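Small Mechanisms for Beginners
Handout for session 3: gears, pins and plates

Before anything else, please bring your own cloth this time. I had four people working straight on the bench at the last session and we spent the end of it on our hands and knees with a torch looking for a gear that had rolled off. A dark cloth is best, something plain with no fluff to it. An old tea towel is no good because the loops catch on the teeth and you get little threads wound into everything. If it has a few creases in it, leave them. I used to iron mine (yes, really) and then I noticed that the creases stop things rolling, so now I just shake it out and lay it down.

What we're doing

Last time we took the practice sets apart and drew what we found. This time we're putting the gear stage back together, starting from the bare plate. It sounds like ten minutes' work and for some of you it will be. For most of us it takes a good part of the session the first time, and I'd much rather you went slowly and felt what was going on than raced to the end with something that only turns if you bully it.

The practice set is the Plondeck one, the small box with the sliding lid. If you've got the older Fumora set at home you can follow along perfectly well, but the pins on the Fumora are a touch longer, so the gears sit with a bit of daylight above them and look wrong when they aren't. Don't file anything! Someone filed one in October and I've still got the plate in a drawer as a warning.

A few words you'll hear me use

Plate: the flat metal disc that everything sits on. It has a hole in the middle and three pins standing up from it.

Pin: the short upright post that a gear turns on. I sometimes say "post" by mistake. I mean the same thing.

Spur gear: the plain sort, with straight teeth cut around the outside and a hole through the middle. Every gear we handle in this session is a spur gear.

Bore: the hole through the middle of the gear. When I say "look at the bore", hold it up to the light and look through it.

Mesh: when the teeth of two gears sit into each other properly. You'll also hear me say that something is "in mesh" or "out of mesh", as if I were talking about a bicycle.

Backlash: the little bit of free movement between two gears before one pushes the other. You want some. People hear the word and think it's a fault, and then they try to get rid of it, and then nothing turns.

Looking at the plate first

Put the plate down on the cloth and don't touch the gears yet. Turn it around a few times and look at where the pins are. They're not evenly spaced, or at least they aren't on the sets I've handed out, and that's your first clue about which way round the thing goes. Pick a position you like and keep to it. I always have one pin at the upper left, one over on the right, and one down near the lower left, and I do all my drawings that way so that they match each other. You can choose another, but please, please don't change halfway through a page of notes. I've marked notebooks where the plate seems to spin from one sketch to the next and I can't tell what anybody was thinking.

Now run a fingertip over each pin. You're feeling for a burr, which is a tiny raised edge of metal left behind by whoever made it. If you find one, put your hand up and I'll come round with the stone.

Then check that the pins are upright. Get your eye right down at the level of the bench and look across. A pin that leans even slightly will make the gear wobble, and you'll blame the gear for it. I did, for the best part of an afternoon.

The first gear

Choose a gear and look at it on both sides. On some of them one face has a slightly softer edge around the bore, and that's the face that wants to go down first. If both faces look the same to you, either will do.

Hold it flat, level with the plate, and bring it straight down over the pin. The whole knack is in the word straight. If it's tilted, the bore grips the pin on one side and the gear stops partway, and at that point every beginner does exactly the same thing and pushes. Don't push. Lift it off, level it and try again – it should drop under its own weight, or very nearly. When it goes right it's a lovely feeling and you'll want to do it again straight away. (Do. It's good practice.)

I start at the lower left, for no grand reason except that I'm right-handed and it leaves the rest of the plate clear.

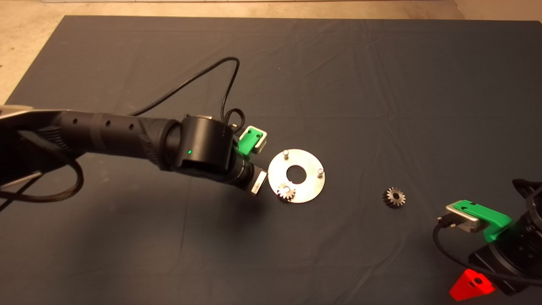
Once it's down, give it a gentle turn with a fingertip. Go all the way round, a full turn, and then go all the way back. You're feeling for a tight spot. If there is one, and it comes at the same place on every turn, make a note of which tooth is nearest to you when it happens. A dab of marker pen on the tooth helps, and it comes off later with a bit of spirit on a cotton bud.

If it feels gritty all the way round then it's dirt, nine times out of ten. Take the gear off, wipe the pin, wipe the bore with a twist of paper, and start again. Please don't blow on it. I know it's tempting, but you're only adding damp.

The second gear

This is where it gets more interesting, because the second gear has to find its pin and fit its teeth into the first one at the same moment. Bring it down level, exactly as before, until it's just resting on top of the pin. The teeth will probably clash. Keep a very light touch on the second gear and, with your other hand, rock the first one back and forth by the width of a tooth or so. You'll feel the second one settle. It's a small soft drop and you can miss it if you're talking, so stop talking for a minute (I'm as bad as anyone).

Check the mesh by holding one gear still and wiggling the other. A tiny bit of movement is what you're after. If there's none at all, look to see whether a gear is riding high on its pin. If there's a lot, have a look at the tooth count, as you may have picked up a gear from your neighbour's set.

Turn the first gear clockwise and watch the second. It goes the other way, of course, but say it out loud and write it down. It's going to matter next time when we add a third gear and everybody gets muddled.

A bit of arithmetic

I promised there'd be hardly any and I'm keeping to that. Suppose the driving gear has 24 teeth and the one it drives has 72. Divide the second by the first and you get 3, so the small one has to go round three times for the big one to go round once. The big one turns more slowly and with more force behind it. That's the whole of it for now.

Try this at home: if you turned that small gear 771 times, how many full turns would the big one make? And if the big one needs to make 200, how many turns of the small one is that? Write down how you got there as well as the number. I'm more interested in the working.

Oil

None today. I'll bring the Meng oil next time, and you'll be surprised how little we use. Dry gears tell you much more about what's wrong with them, and once there's oil on everything you can't feel a burr any more.

Putting away

Gears off first, in the reverse order, lifted straight up. Plate wiped and back in the bottom of the box. Count your gears before you slide the lid on, and then fold your cloth inwards from the corners, so anything you've missed ends up in the middle and not on my floor.

For next time

Read the Flillov booklet up to the drawing of the third wheel. It's a bit dry in places, but the drawings are very good and I'd copy at least one of them by hand.

Bring your notebook, a soft pencil, your cloth, and reading glasses if you use them. I've got a couple of spare magnifiers but they always go to whoever gets there first!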